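Westley Reusable Cloths Project
Progress report to the Fallance Fund, 4/17/18

We've had a really good couple of months and there is plenty to tell you! When we last wrote, in February, the workroom at Westley had only just opened and we were still arguing over which offcuts were worth keeping. Since then we have settled on fleece as our main material, got the sorting shelves up, and made 700 cloths for the first round of household packs.

Fleece was a bit of a surprise winner. We tried 9 fabrics in all, and several of them looked lovely on the shelf but went stiff or thin after a few washes at Robles Street. The soft fleece kept its fluff, needed no hemming, and was by far the nicest to hold. People at the trial sessions kept picking it up and didn't want to put it back, so we took the hint.

The next question was colour. We wanted a cloth with two different faces, so that a household can keep one side for dusting and the other for polishing (or spills, or shoes, whatever suits them). 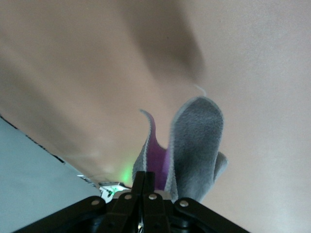

Grey with purple was the pairing that got the most votes, and we're very happy with it. The grey is calm enough to leave out on a worktop, and the purple is bright enough that there is no muddling the two sides, even when the cloth is bunched up in your hand. We also looked at a green and a cream. The cream showed every mark, and the green was too close to the grey in poor light.

Folding has taken longer than we planned for. A thick, plushy cloth springs open again, and our first packs bulged so much that the paper bands split. We have now moved to a looser fold with a wider band, and the packs sit much better in the Sirkura boxes. Those boxes have been great, by the way. They stack well and we have been able to reuse nearly all of them.

Edges are still on our list. Cut fleece doesn't unravel like a woven cloth, but it does go a little wispy, and we'd like it neater. We are comparing three ways of cutting and will send you samples of each with the next report.

Spending is on track, apart from thread, where we have used less than we budgeted. With your agreement we would like to put that money towards a second cutting table, as two people can't comfortably share the one we have.

Coming up next: two more trial sessions at Robles Street, a care label in plain wording, and the second round of packs. We can't wait to get them out of the door.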